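ok so the gripper on the little arm at the Prosdale shop got sloppy again and I spent my whole evening on it, thread

for anyone new: it's a tabletop arm with a two-finger gripper and a small camera at the wrist. Siham Hegazy set it up in October and I inherited it along with a shoebox of screws (thanks Siham!!)

symptom first. it would close on something, log a good grip, and the fingers would be sitting 2 mm off center. every single time, same direction. I blamed the fingers. I always blame the fingers

took the fingers off, cleaned the rails, new grease, put it all back. still 2 mm. cool cool cool

then Ditte Ketilsson asks me over chat when I last checked the camera bracket and I went very quiet
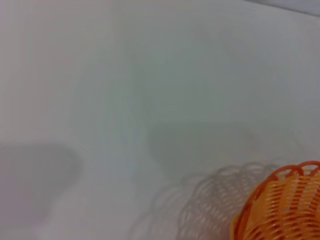
Wrist camera focus is my next headache, and I want to fix it before I redo the hand-eye calibration. Everything comes through soft at close range. The lattice on the orange basket is readable, fine, but so is its shadow on the white surface, loops along the rim and all, and I do not want the edge finder picking a shadow over a basket. So the lamp is getting moved before I touch a single setting.

anyway the bracket. one screw had backed out far enough that I could wiggle the whole camera with my pinky. dab of threadlocker, snugged it down, left it alone overnight

also rerouted the cable while I was in there, it was tugging on the bracket every time the wrist rolled past a certain point. two zip ties and a bigger loop

calibration run is 53 poses and takes 11 minutes if I don't bump the table. I will bump the table

will post the before and after numbers tomorrow if the Mitden board shows up, otherwise it's more zip ties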